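Keeping a White Table White

My kitchen table is white, from the brand Arnberg, and I have it for many years already. People tell me that white is a bad choice for a family, and I always answer that a white top is easy to keep if you do a few small things regularly. I write them down here, so that I do not need to explain them again to each visitor.

Everyday cleaning

Use a soft cloth, warm water and a small drop of dish soap. Put the soap in the water and never directly on the table, otherwise it leaves a dull mark. Wipe in long lines from one side to the other. Then take a second cloth with clean water only, and at the end a dry one. The dry cloth is the step that most people forget, and then they complain of stripes.

For one bucket I take 700 ml of warm water. More is a waste for a normal table.

Coffee, tea and tomato

Fresh spots go away with the everyday mix. For old spots, make a paste from 2 spoons of baking soda and a little water. Lay it on the spot, wait while you wash the dishes, and remove it with a wet cloth. Please do not scrub. The rough side of a sponge makes very fine scratches, and later the dirt sits in exactly those scratches.

Tomato sauce and curry are more difficult. After the paste there can stay a yellow shadow. Mine disappeared after some sunny mornings near the window, in August, without any further work.
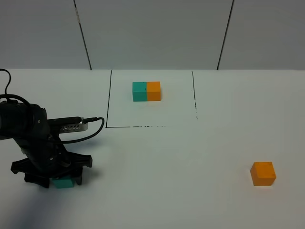 A teal cube on a white tabletop.

Marks from pens and crayons

Crayon is wax, so first lift the thick part with an old plastic card, held flat. The rest you wipe with warm soap water. For ballpoint pen I use rubbing alcohol on a cotton pad, but test it first on the underside of the table. On my Arnberg it makes no harm. On an older painted shelf from Dahlgren it took the color off, and I was very sorry for it.

Permanent marker: try the alcohol as well, with patience and many clean pads. If you use the same pad again, you only move the ink to another place.

Gray lines from pots and plates

Those lines look like scratches, but often it is only metal that was rubbed off from the pot. A white eraser from the school bag removes the light ones. For the dark ones, I take a bit of Kimidex cream on a damp cloth and make small circles with almost no pressure. Wash the place well afterwards.

The edges

Crumbs and grease collect under the edge of the top, where the eye does not go. Each Saturday I pass there with a damp old toothbrush. If the edge strip becomes loose, glue it soon and hold it with tape overnight. When water comes behind it, the board swells and it cannot be repaired anymore.

Cloths

Wash the table cloths separately from the floor cloths, and without fabric softener.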